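Nuvbridge - Small network equipment inspection checklist

Site: Prernutitz office, ground floor
Date of inspection: 14 November 2022
Checklist version: 2
Previous inspection: June

Section A - Before handling

A1. Power adaptors unplugged at the wall and labelled.
OK. Both adaptors done. The label from June had faded and was written out again.

A2. Work surface clean, level and large enough.
OK. Stone-effect top wiped down before the start.

A3. Asset numbers match the register.
Comment: units 43 and 49 are the ones on this sheet. Unit 49 was still listed at the Plesov office. Register corrected.

A4. Rating label present and legible.

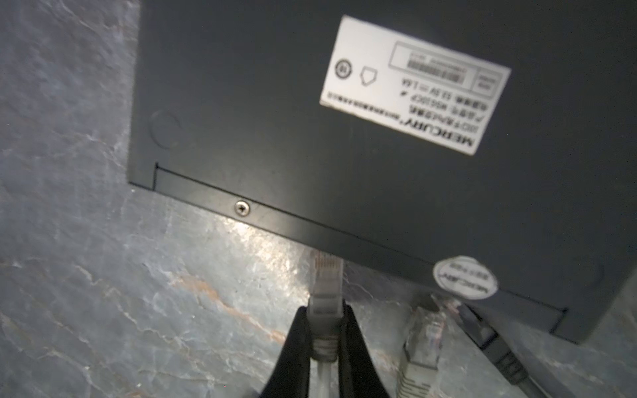 OK on unit 43. Copy the input rating from the label itself and not from the old sheet, which had two entries swapped. If a label is lifting at the corners, press it down and note it. Do not tape over the serial number.

A5. Adaptor output agrees with the rating label.
OK. Check the plug polarity symbol as well as the figures.

Section B - Cables and work area

B1. Patch leads free of cuts, kinks and crushed sections.
OK, with one lead withdrawn. It had a flattened section where it had been under a chair leg at Prernutitz. Cut the ends off before it goes in the bin, or it will find its way back into the drawer.

B2. Leads sorted before testing.

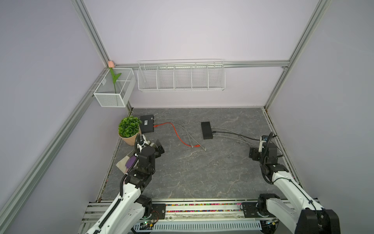 Comment: leads should be told apart by colour wherever we have the stock to do it. Grey is used for most things here and it is easy to pick up the wrong end. The orange lead can be followed from the small black box to its plug without trouble, even with the grey bundle lying alongside. Order more coloured leads with the next Unnithan delivery.

B3. Wire shelf and baskets fixed firmly to the rail.
OK. No movement when pulled by hand. Nothing heavier than leads to go in them.

B4. Plants and ornaments kept clear of vents.
OK. Artificial only, no watering near equipment. Dust them at the same time as the shelf.

Section C - Casings

C1. Base screws present and seated.
OK on both units. Do not overtighten.

C2. Feet, seams and edge strip undamaged.
Comment: check both ends of the strip. A cracked seam is a fail - set the unit aside and mark it.

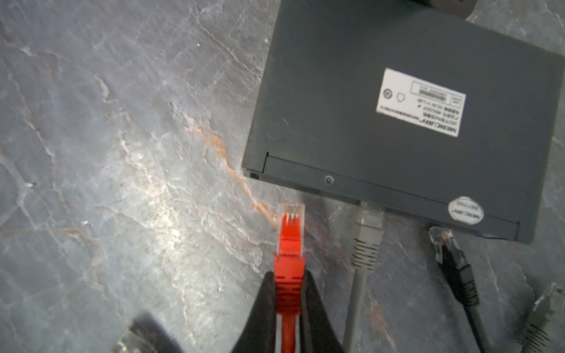
Underside with rating label, edge screw and round MERCURY sticker.

C3. Vents free of dust.
OK. Soft brush only.

Section D - Connection check

D1. Plug clips intact and latching.
OK. One clip is stiff but holds. Look at it again next time.

D2. Leads not under strain when a unit is lifted.
OK. Leave enough slack to turn the unit over.
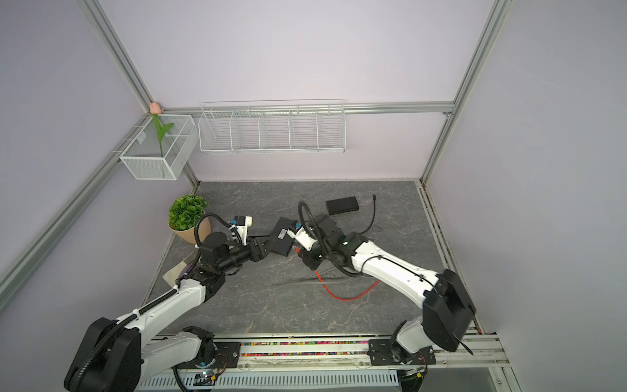 One unit held up near the middle of the table, the second lying flat towards the back.

D3. Link light steady for 60 seconds on each port.
Unit 43: OK. Unit 49: OK after changing the lead.

Result: pass, with comments at A3, B2 and D1.
Still to do: coloured leads from Unnithan, copy of this sheet to Plesov.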